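Does a bathroom shelf need a system?

Oct 31, 2021

I have now read 3 articles telling me to decant my shampoo. Matching bottles, little labels, a calmer morning. The set Rallis sells costs 70 dollars, and I would still be buying the shampoo.

So I skipped the set and kept the dark wood shelf in the corner. Tall bottles and the pump go on top, small white ones underneath, and the towel stays on its hook by the tiles. That took less time than reading the articles did.
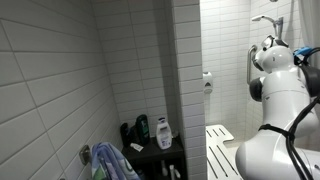

Vasiliki Politis wrote in to say that I'd change my mind once the wood swelled. Hers lasted two winters next to the shower before the bottom board went, and she says no amount of oil helped. Get plastic, was her advice, or wire.

Maybe. I've had wire, and small bottles tip over on it every time you reach for one. I'm also not convinced by the oil people, who all seem to recommend a different oil. I'll check the underside again in the spring. The decanting I'm not doing.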